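Week 4 – Reading the bonus terms before you bet
Responsible Gambling and Consumer Law, Hallton evening program 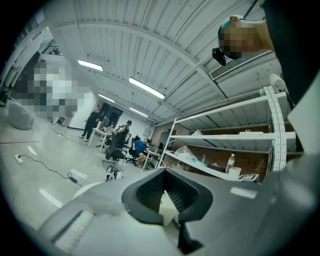

Okay, so this week is wagering requirements, and I know half of you groaned when you saw it on the outline. Bear with me! A wagering requirement is the number of times you have to bet a bonus before the site will let you take any money out. Most people I talk to have heard of it and couldn't work one out on paper (I couldn't either, the first time I took a bonus myself). The terms usually sit in a long grey block at the bottom of the page, and your eye slides over them the way it slides over the ribbed panels and strip lights on a workshop ceiling. So tonight we read the block, slowly, with a pen.

Worked problem
We'll use Gramo, the practice site in your course pack. Gramo offers a $50 bonus on your first deposit, and the terms say the bonus must be wagered 30 times. That's $1,500 in bets before a withdrawal. Now read clause 4, where it says table games count at half. If you only play blackjack, you're up to $3,000 in bets. Same bonus, same headline, double the work.

Please check whether the multiplier applies to the bonus alone or to the deposit and bonus together. People lose marks on this every term – and outside class they lose money on it.

Words to get straight
Sticky bonus: you can play with it but it never becomes cash. It comes off your balance when you withdraw.
Maximum cashout: a cap on what you can take from bonus winnings. Gramo's is $200, so if you finish with $1,679 you still get $200. Yes, really.
Maximum bet: go over it once while the bonus is active and the site may cancel your winnings. I'd circle this one in red.
Dormant account fee: have a look at the Procházka handout, second page, for a nasty version.

For Saturday
Read the Godness terms in the course pack and write me a page on how you'd explain them to a friend who has never gambled online. Plain words, please. Work out the total wagering for a player who sticks to pokies and then for one who sticks to roulette, and show your steps. If a clause could be read two ways, write out both readings and tell me which one you'd argue for. Bring a calculator, the one on your phone is fine.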